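How I Clean Our Gray Upholstered Dining Chairs

I put this off all spring, and then my friend Jeptoo came for dinner in May and sat down on what I can only call a map of old coffee. So! Chair weekend. It took me three hours for the whole set, and most of that was waiting for things to dry.

You'll need a vacuum with the little brush head, two or three white cloths (colored ones can bleed, ask me how I know), a spray bottle, and dish soap. I mix 200 ml of warm water with a small squirt of soap. Check the tag under the seat first - if it has an S on it, skip the water and buy a solvent cleaner.

Pull the chair away from the table so you can get all the way around it. Vacuum the seat first, then the crease where it meets the backrest, and go over that crease twice. The crumbs in there are unbelievable.
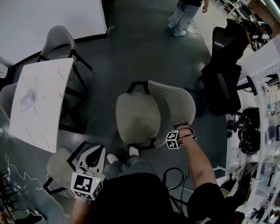
Gray armchair with a rounded back and a black metal frame, next to the marble-look table.

Now spray the cloth, not the chair, and test a spot somewhere hidden. If the color stays put, dab the stain from the outside in. Don't scrub! I scrubbed my first one and it went fuzzy. Swap to a clean damp cloth to lift the soap out, then press with a dry one.

Armrests get the grubbiest, so I do those last and give them two rounds. The metal legs just need a wipe and a quick dry.

Leave everything near an open window for 8 hours before anybody sits down. Once the fabric is dry, brush it all in one direction with your hand and the water rings mostly fade. If one hangs on, dampen that whole panel evenly and let it dry again.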